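Sorting out the odds and ends: your questions answered

I get asked the same few things about tidying over and over, so I've put my answers on one page. Have a rummage!

Do I have to coil every cable?

No, life's too short. I only bother with the ones I'd be cross to find in a knot. Fold it over once, let it make its own loop, then wrap the rest round loosely and tuck the end in.

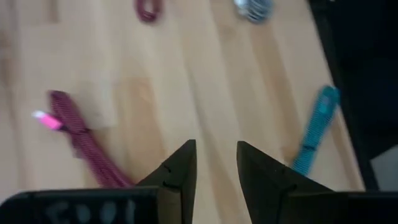 Flat braided ones are easier than round ones, I find, and a bright colour saves you digging about. Please don't pull them tight — they never forgive you.

Clear bins or white ones?

I've gone back and forth on this for years. My friend Glenys Dobson swears by white for everything (she's got 4 from Gudlow and no labels!).
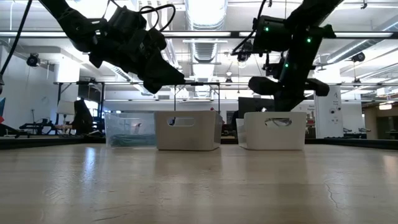
I like a mixture, myself. Clear is best for cloths and anything soft that all looks the same once it's folded. You can spot the teal-green one through the side without lifting a thing, whereas the white bins only give you a peek through the oval handle hole. I keep white for the ugly stuff.

How often should I sort through it all?

Every three months or so, with a cup of tea. I did mine in October and it took 55 minutes.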